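Who Clears the Cups? Automation in the Prastbridge Canteen
Project report, Aaliyah Boychuk
Supervisor: Sylvie Girard

The canteen at Prastbridge serves 1,000 lunches a week and gets most of its mugs back. My project looked at what happens to the 10 people on the clearing crew if a robot arm takes over the tables. Management calls this "freeing up staff." The staff would like to know for what.

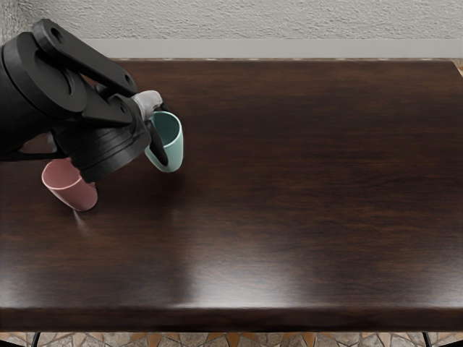 Does the crew expect to lose jobs over it?
Most of them expect to lose hours first. Two of the 10 thought their jobs would go entirely, and the rest expected to be moved to the dish room, where it is hot and the radio is bad.

I worked in simulation with two kinds of hand, a gripper and one with jointed fingers, and spent two shifts in June clearing tables with the crew. I was slower than everyone, including a man with his wrist in a brace. 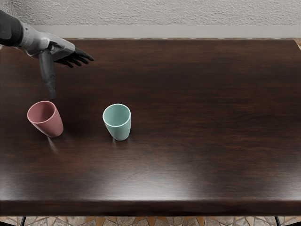
Job descriptions at Prastbridge list clearing as "unskilled," a word the crew enjoys repeating. I asked them to talk me through their work, and they mostly talked about judgment - is this person finished, is that cup about to go over. A pink cup leaning to one side beside an upright teal one is a small decision, and they make it while carrying a tray. Any plan to automate the job should start by paying for that part.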